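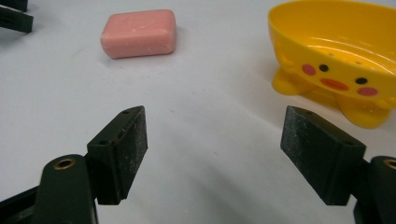 Soap tips I picked up at a robot open day

I went to the Numeo open day in November expecting to watch machines do clever things, and I came home with notes about soap (my family is still laughing at me). One of the demonstrations was putting a bar of soap into its dish, over and over, and Liviu Hodoroagă, who was running the table, was happy to chat while he worked the gripper by hand. What I've changed in my bathroom:

Get a dish with holes in it. Mine was a flat saucer and the bar sat in a puddle all day – no wonder it went to mush!

Let a new bar sit unwrapped in the closet for 2 weeks before you use it. Mine seem to last longer.

Dry the bar before you try to pick it up with anything, fingers included. Liviu says a wet bar shoots right out if you squeeze hard, so hold it gently across the short sides.

Rinse the dish every 4 days or so in hot water. Old toothbrush for the holes.

Grit on a grippy pad or a sink mat wipes off with a damp cloth, no cleaner needed.

Next month I'm trying the leftover slivers in a mesh bag.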